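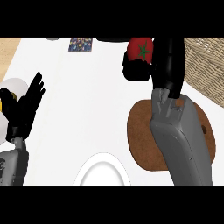

Início > Documentação técnica > Manipulação bimanual > Boas práticas em simulação

Março - texto de Albane Lacroix

Esta página reúne as regras de bancada que a Skedis aplica às tarefas simuladas com dois braços e mãos de vários dedos. As regras valem para a preparação do ambiente, para a execução e para a revisão dos episódios. A numeração segue a do guia interno, revisão 7, e as notas abaixo substituem as da revisão anterior.

Preensão de objetos esféricos
Uma bola deve ser sustentada por baixo e de lado, com os dedos curvados em torno da superfície. Não se aceita preensão só com as pontas dos dedos. No caso da bola vermelha com estrela verde, o contorno da estrela serve de referência visual para verificar a rotação do objeto entre passos consecutivos.

Braço em espera
A mão que não executa a tarefa fica erguida, de dedos abertos e separados. A postura facilita a leitura de cada dedo na revisão. Uma mão fechada em espera é registada como desvio, mesmo que não haja contacto.

Passagem do antebraço sobre objetos planos
É permitido que o antebraço passe por cima de um objeto baixo, como o disco castanho pousado na mesa. A folga vertical tem de ser confirmada no registo de colisões do simulador - a vista superior não chega para a avaliar.

Zona central
Entre os dois braços mantém-se uma área livre de tampo. Objetos de distração, como cartões impressos, pratos ou cestos, são colocados na periferia. A posição inicial de cada um é sorteada dentro dos limites definidos no ficheiro de configuração.

Contraste
Sobre tampo branco, os objetos brancos exigem sombreamento suficiente para que o rebordo se distinga. O prato é o caso de controlo habitual. Se o rebordo não for legível, corrige-se a iluminação e repete-se o lote completo.

Critério de lote
Um lote tem 136 episódios. Admitem-se até 9 desvios de postura; acima desse valor, o lote é devolvido à equipa de configuração com a lista dos episódios afetados. As colisões não têm tolerância e são tratadas em processo separado.

Itens relacionados
Grallero: convenções de nomes para objetos de cena
Limites articulares e paragem em simulação
Poulain: modelo de relatório de desvios
Sinico: notas sobre atrito e contacto
Histórico de revisões do guia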